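Gripper care day at the Kondurton shed

Well, we finally did it! After more than 200 sessions, the hand-held gripper got its first proper going-over, and Concetta Martinelli and I spent a very happy Saturday on it with a tray of tiny screws and far too much tea.

The trouble started in February, when the fingers began closing a touch off centre. You'd squeeze the trigger, the left one would arrive early, and anything light got nudged sideways before the right one caught up. Alper Kurtuluş guessed it was play in the linkage and he was spot on. Two of the pivots had worked loose, so we cleaned out the old grease (grey, gritty, horrible), put in new washers and nipped everything up evenly. What a difference! It moves like it did on day one.
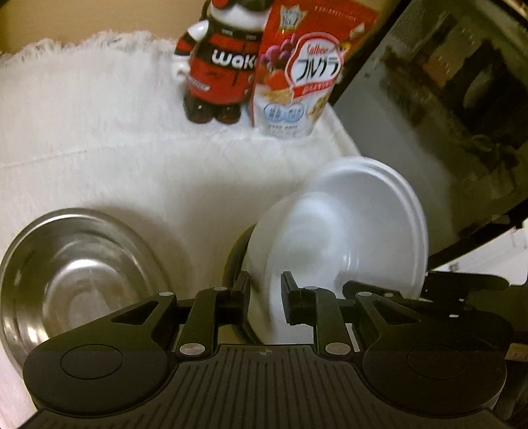 Bowls are still my favourite check after a rebuild, and I'll happily argue the point with anyone. A block will let you get away with a lazy finger, but a curved wall shows up any twist straight away. You want one pad on either side of the wall, as with the big white bowl on the cloth, and then you close slowly and watch whether the rim swings. Try it with the bowl tilted as well as flat. The steel one is worth a go too, especially for anyone who thinks their pads are still grippy!

While you've got it apart, wipe the black finger pads with a damp cloth and let them dry fully. No solvent, please, it makes the rubber go shiny. Ilze Baranauskienė has put a new tub of grease on the shelf by the door, and you only need a dab per pivot. Check the screws every 30 sessions and write it in the book.

Next up is the second gripper, which has a squeak I'm quite looking forward to chasing. Come along if you'd like to learn how the linkage goes together, and bring a small hex key if you own one, as we're always short.

Sabine Buschmann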